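Visit report: the shared workshop at Joritz

Posted in Trips, August

Our club had an open invitation to see the arm build at the Joritz workshop, and eight of us took it up this summer. The drive is 35 minutes from our own place if the bridge is clear. Parking is behind the building, and the door you want is the second one, past the bike racks.

Joritz is a members' shop on the ground floor of an old dairy. Wood is on the left, metal is on the right, and the back third has gone to what they call the Jultance project. Jultance is a robot arm the members are putting together in the evenings to do spray finishing on small parts: cabinet doors, lamp bases, bike frames. They've been at it nine months. Money comes out of the members' fees, with a little more from selling an old lathe.

We got there at 6 and had coffee first. Then they gave a short talk on how the project started. The first plan was to build the whole arm from scratch. They dropped that after the shoulder joint sagged on every test, and went looking for a used arm with a dead controller. The one they found was cheap, but getting it down from a second-floor unit took a whole weekend and a rented hoist.

Most of the evening was spent on covering. Overspray gets into everything, and a bought jacket for an arm this size costs more than they paid for the arm. So they wrap it in plastic sheet. The difficulty is at the joints. Pull the film tight and it tears when the wrist turns. Leave it slack and it can sag into the path of the spray. Their current method is to gather the film at the narrow places and leave folds on either side to take up the movement.

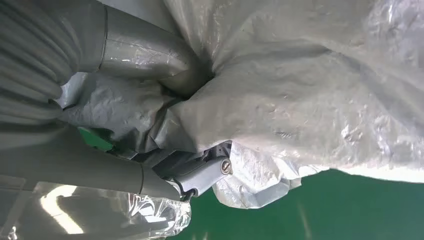
Wrapping on the arm, with the white film gathered into a knot and a slotted screw still showing on the grey bracket.

There was some debate in our group over tape. The Joritz people avoid it near the joints because the glue picks up dust and is slow to clean off. Two of us use painter's tape on our own machines and have had no trouble, but our machines are much smaller. They did agree that clear wrap is handy wherever you want to keep an eye on a seam.

The controller is homemade and lives in a steel cabinet called Sodano, after the name on the cabinet door when they bought it. It runs each motor from its own driver board. We asked about the emergency stop and were told it cuts motor power directly and doesn't go through the software. I was glad to hear that. There is a second stop button by the door.

Programming is still done by hand. Somebody moves the arm to a point with a pendant, saves it, and goes on to the next. A cabinet door takes six points per side. They want to try software called Bailly that one of the members is writing, which would work out the path from a drawing, but it only handles flat parts so far.

What I'd take back to our shop is the logbook. Every change to the arm gets a line with the reason, including the changes that were undone later. Ours stops in the spring.

We left a little before 9. They would like a return visit once our dust extraction is finished, and they have a spare motor driver we can have if someone picks it up. Sign the sheet by the drill press if you can make that trip.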